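Folding the Club Kit: What Happens Between the Dryer and the Shelf
Project report, Textiles and Household Studies, second year

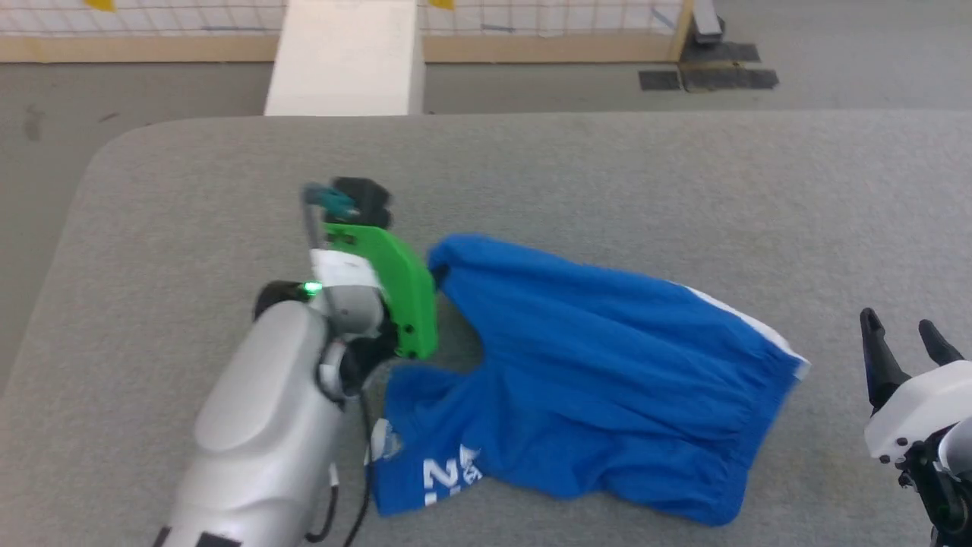

Helge Bakke thinks we should have started with socks. Shirts have a front, a back and two opinions about which way the sleeves go, and a group with one term to fill ought to have picked something with fewer corners. The remark went into our project diary in the first week and was underlined by the fourth.

1. What we wanted to find out

Sestia is a student sports club whose shirts come back from the laundry in one large heap. The club owns 236 of them. They are meant to live folded on shelves, sorted by size, and mostly they live in the heap. Our question was whether a fixed way of folding would keep a shirt tidy until match day, and whether people who do not care about folding could be persuaded to use it.

2. The surface

We began on a bare table and gave it up within an afternoon. Sports fabric slides. You smooth the left half and the right half sets off for the floor. A carpeted top holds the cloth where you put it, at the price of collecting every bit of fluff in the building. We went over it with a lint brush between sessions, or wrote down that we had.

3. Methods compared

We tried 2 methods. The first, which the diary calls the shop fold, lays the shirt face down, brings in each side with its sleeve, and turns the hem up to the collar. The second, the Kesteck fold, is named after the hall of residence where one of us learned it. You pinch the shirt at the shoulder and halfway down, cross your hands, shake, and lay it down finished. It looks marvellous when somebody else does it.

Each method got 400 folds, shared between 4 folders. A fold passed if the shirt could be carried to the shelf on one flat hand and arrive still folded.

4. What we noticed

The fold itself is the easy part. Most of the effort goes into getting from a crumpled lump to something with a recognisable top and bottom. A plain shirt gives you very little to go on. Printing helps a good deal: a big white number tells you which side you are looking at, and a stripe along an edge is something to follow with your eye while the rest is still in a bunch. By February we were all hunting for the print before we did anything else.

Large prints also cause trouble. The lettering is stiffer than the cloth around it and prefers its own crease to yours. Fold through the middle of a number and the shirt slowly opens again on the shelf, like a book nobody has broken in. We moved the side folds outwards to miss it, and the stacks stood better, though they were wider than the shelf had been promised.

The shop fold was slower and passed more often. The Kesteck fold was quick in the hands of one person and a form of juggling in everyone else's.

5. Comments and weak points

Geert Van den Broek read our draft and asked why we had not timed the smoothing separately from the folding. We have no good answer. We started the clock when the shirt touched the table and stopped it when the folder stepped back, so a slow smoother and a slow folder look the same in our tables.

We also used only clean, dry shirts of one make, Dukolis, in adult sizes. Children's shirts are folded in the De Bruijn annexe by a different group, who have told us they are managing perfectly well.

6. Recommendations to the club

Use the shop fold. Cover the table. Put shirts down with the number underneath and keep the side folds clear of it. Stack by size with the collars facing out, and make the stacks low enough that pulling one from the bottom is not a temptation.

The instruction card is taped inside the cupboard door. The heap, when we last looked, was smaller.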